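How to File a Claim for Unpaid Wages Against a Sports Club

Former grounds staff, kit room workers and stewards can use the steps in this guide to claim wages from a club that has changed owners. Players' contracts follow a separate process.

1. Identify the employer

Check the legal name on the last pay stub. The trading name of a club is often different from the company that ran payroll. At Famlow, for example, matchday staff were paid by Conby, and claims sent to the club office were returned unopened.

2. Collect the records

You will need pay stubs, shift rosters and any written notice of the transfer. Bank statements are accepted where pay stubs are missing. List each unpaid shift on its own line, with start time, end time and rate.

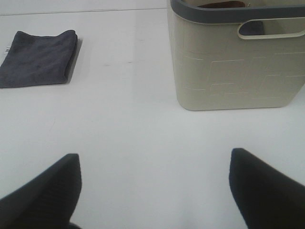

Folded gray cloth on a white tabletop.

3. Calculate the amount

Multiply unpaid hours by the agreed rate, then add overtime separately. Do not round. A laundry worker owed $600 in base pay, $400 in overtime and $257 in unused leave would enter $1,257 on the form. Leave interest out; it is added at the hearing stage.

4. Send a demand letter

Address it to both the old company and the new one. State the total, attach the list from step 2 and allow 30 days for payment. Use a delivery method that produces a signed receipt. Keep a copy of every page.

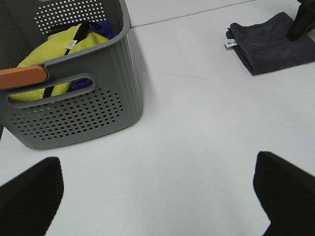 Photo: Aravind Rodrigues

5. File the claim

If the deadline passes without full payment, file with the labor office for the area where the work was done. Name both companies as respondents. A company left off the first form can be added later, but the hearing date will usually move.

6. Respond to an offer

Clubs often offer installments. Ask for the schedule in writing, with a clause making the whole balance due after one missed payment. Do not withdraw the claim until the final installment clears.

Filing windows vary by state and may run from the last unpaid payday. Check the window before starting step 4, as a demand letter does not normally extend it.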